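Two-Arm Garment Folding: Report on an Unreleased Grip and Cable Snag

Student project report, Grembridge laboratory stream
Prepared by Simone Barros
Submitted February 16, 2020

1. Purpose of this report

The Jestiteo project set out to have two robotic arms flatten and fold ordinary clothing on a laboratory table. This report deals with one part of that work, the fault that halted the folding trials, and with the changes made afterwards. The folding results are reported separately.
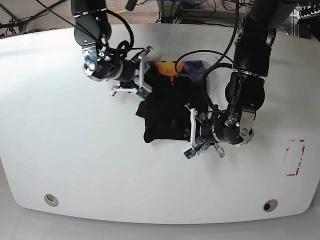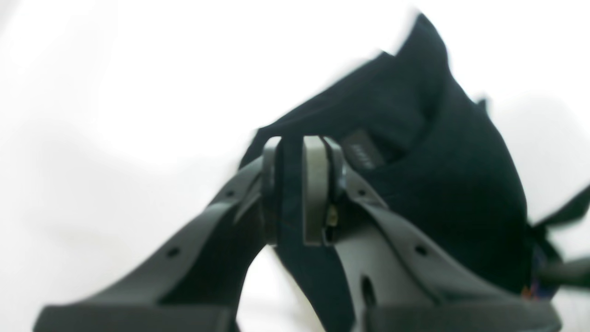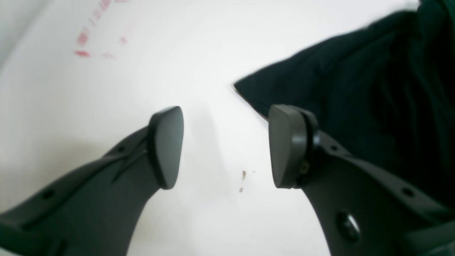
Figure 1. Folding work on the white table: both arms at a black garment (first), a gripper closed on dark fabric (second), and a gripper with its fingers apart beside dark green fabric (third).

2. Description of the fault

The trial program consisted of 132 runs. The fault occurred during a run in which the two arms were to lift a garment by its upper and lower edges, draw it taut and lay it flat. The right arm completed its part of the motion and was commanded to open. The controller recorded the gripper as open. The fingers had in fact stayed closed on a fold of cloth, and the arm began its return with the garment still attached.

The left arm was holding the opposite edge at the time. The garment was pulled tight between the two grippers, and the left arm was drawn off its planned path. A loop of cable on that arm then caught at the wrist. The operator pressed the emergency stop. No person was inside the marked working area and there was no injury. One cable sleeve was damaged and a seam on the garment was torn.

3. Investigation

The arms were left in position until the joint readings had been copied. Power was then removed and the garment was cut free. The supervisor did not permit the arms to be moved under power until the cable had been inspected along its full length.

Two causes were found. The first was in the software. The open command was treated as finished once 200 milliseconds had passed, whether or not the fingers had moved. In earlier runs the delay had always been long enough. On this occasion the cloth had worked into the gap behind the fingertips and slowed the opening, and the next motion started too early.

The second cause was the cable routing. Slack had been left so that the wrist could turn through its full range. The amount of slack was suitable for the motions planned at the start of the project, but it was not reviewed when the wider lifting motion was added.

A fault of the first kind was reproduced on the bench in 7 further tests with thick cloth. It could not be reproduced with thin cloth.

4. Corrective measures

The fixed delay was removed. The program now reads the finger position and does not start the return motion until the fingers are confirmed open. If confirmation is not received, both arms hold still and the operator is alerted.

A pull limit was added for any motion in which both grippers hold the same item. When the limit is passed, the arms stop where they are. They do not attempt to release, as a sudden release under tension was judged to be a hazard in its own right.

The cables on both arms were tied again with shorter loops. The full wrist range is no longer available, and some folds must be approached from the other side.

The operator's checklist was revised to include a look at the fingertips for trapped cloth or thread before each run, and a check of the cables whenever a new motion is added to the program.

5. Outstanding matters

The pull limit was set by trial and is likely too low for heavy clothing. It has stopped the arms on 2 occasions when no fault was present. The replacement sleeve, ordered through Skokska, has not arrived, and the damaged section is covered with a temporary wrap that is inspected daily. Trials with thick garments remain suspended until the sleeve is fitted, which is expected in March.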